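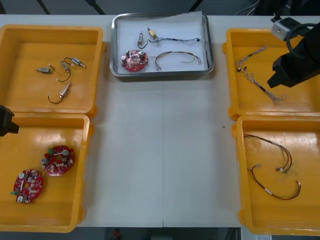
*Figure 1. Kitting station: trays of parts at either side, steel tray at the back.*

Each pair records 19 demonstrations by remote control. One student operates both arms; the other keeps the log and resets the trays. Speak before either gripper crosses the centre of the table.

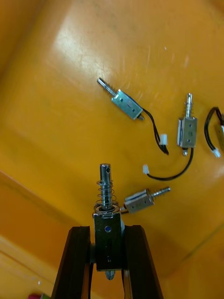

*Page last changed: February — H. Lyimo*

**Grasping.** Close the fingers on the metal housing and keep clear of the plunger and its spring. Approach slowly — a rushed grasp is recorded along with everything else, and the policy will learn it. Wire harnesses should be taken near a connector where possible.

Failed attempts are kept and marked F in the Perko log. Do not delete them.

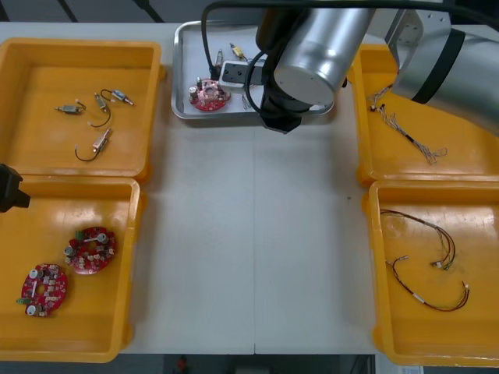 ## Submission

Upload the log and a report of no more than 700 words to Teoh by 16:00. Questions should be addressed to Halima Lyimo, Room 108.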